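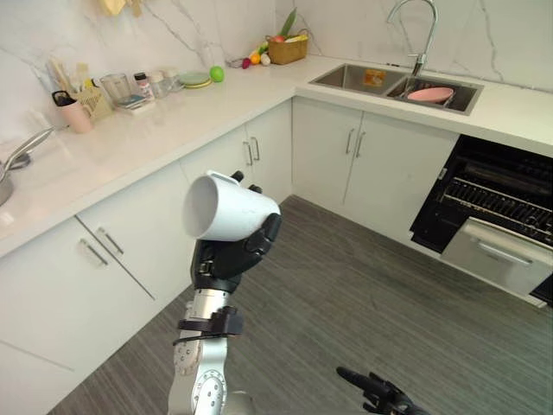
Chapter 7
Hands, Grippers and the Household Task

Up to this point the build has been treated as a set of parts: frame, joints, power and wiring. This chapter moves on to the end of the arm. It deals with how a hand or gripper is fixed to the wrist, how it takes hold of ordinary objects, and how the builder decides that it is ready to work in a real room.

By the end of the chapter you should be able to choose a hand for a given task, fit it so that it can be taken off again without rewiring the arm, and write a short test plan for a kitchen job.

7.1 Starting from the object

Home builders often choose the hand first and look for something to pick up afterwards. It is easier to work the other way round. List the objects, note how each one is held by a person, and then look for a hand that can manage most of the list.

A mug is a good first object. It has a round body, a handle on one side and an open top. A multi-fingered hand can close around the body and leave the handle alone, and once the mug is held it can be tipped to one side for loading into a dishwasher. A glazed surface is smooth, so the fingers need to wrap some way round it. Pressing from two sides will hold an empty mug upright but may let it turn when the wrist rotates.

Plates are harder. A plate in a stack has only its rim free, and the fingers must get under that rim without lifting the plate beneath. Bowls fall somewhere between the two. Soft items such as sponges and fruit should be left until grip force has been set (section 7.4).

7.2 The Praverville build

The worked case used in Chapters 7 to 9 comes from the shared workshop at Praverville, where Gadisa Teshome and Bernardo Moreira built a pair of arms for kitchen work. Teshome did the wrist brackets and the cabling. Moreira wrote the control software and kept the log. Their first entry on hands is dated Monday, January 23, 2023, and reads: "Left hand on. Closes fully. Opens to 60 per cent and stops. Cable too short."

The fault was a common one. The cable had been cut to length with the wrist straight, and bending the wrist used up the slack. Teshome replaced it with one 47 mm longer and added a strap to hold the spare loop against the forearm. No other change was needed, and the strap stayed on the final version.

The pair kept the log going until July, by which time it held 3,054 recorded grasps. Tables drawn from it appear in Chapter 9.

7.3 Pads, covers and clearances

The part of a gripper that touches the object wears fastest and should be the cheapest to replace. A textured pad gives more friction than bare plastic, but the pattern fills with grease and crumbs and has to be brushed out. Check the underside of the gripper as well as the gripping face. Anything that projects below the housing can catch on a counter edge or a rack before the fingers arrive, and the control software must be told that it is there.

Padded or fabric covers on the arm protect both the joints and the furniture. Leave enough looseness at each joint for the cover to fold. Measure clearances with the covers fitted, at both ends of each joint's travel. 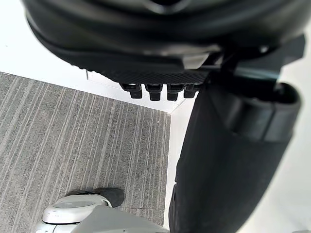
Should the gripper be fitted before the arm has been tested?
Test the arm first with a plain weight bolted to the wrist, equal to the gripper and its heaviest load together. The Praverville arms ran 19 full cycles in this way before a hand was attached. Any sag or shake found at this stage belongs to the arm and should be put right there.

7.4 Setting the grip force

Begin with the lowest force the controller allows and an empty plastic cup. Raise the force one step at a time until the cup can be lifted and turned without slipping, then record the setting. Repeat with each object on your list, keeping the breakable ones until last.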